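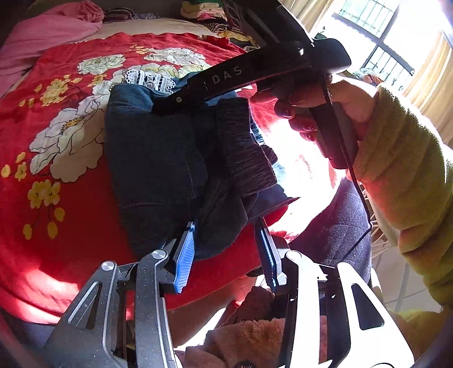
Why Are Blue Jeans Blue?

Have you ever put on brand-new jeans and found blue smudges on your hands later? You just met one of the most interesting dyes in the world! It's called indigo, and people have been using it for thousands of years.

A color hiding in green leaves

Long ago, all indigo came from plants. The funny thing is that the leaves are plain green. To get the blue out, dyers soaked them in water for hours and hours, until the water turned a murky yellow-green (and smelled pretty bad, too). Then they stirred and splashed it to mix in lots of air. Little by little, blue specks formed and sank to the bottom. Today most indigo is made in factories, but it's the same blue.

The magic dip

Indigo won't dissolve in plain water, so dyers have to change it into a form that will. When cotton yarn comes up out of the dye, it looks yellow-green. Then oxygen in the air gets to work, and the yarn turns blue right in front of you! One dip makes a pale blue. For a deep, dark blue, the yarn goes in again and again, as many as 10 times.

Crisscross threads

Denim is woven from two sets of threads. The ones running up and down are called the warp, and they're dyed blue. The ones going side to side are the weft, and they're usually left white. Each weft thread goes over one warp thread and under two or more, and every row shifts over by one. That makes slanted lines, and the pattern is called twill. Blue shows mostly on the outside of the cloth and white mostly on the inside.

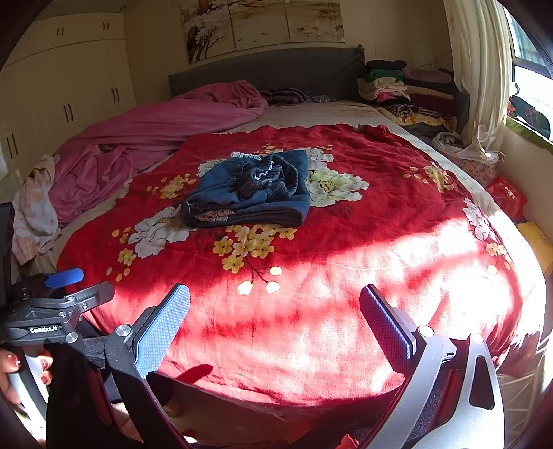

Why do jeans fade?

Most dyes soak deep into cotton, but indigo mainly sits around the outside of each thread. The middle stays white, like the inside of a radish! Rubbing and washing wear away tiny bits of blue, so knees and pockets get lighter first.

Try it yourself

Find some old jeans and turn up one cuff. Is the inside paler? Now look through a magnifying glass for the slanted lines. Which way do they lean?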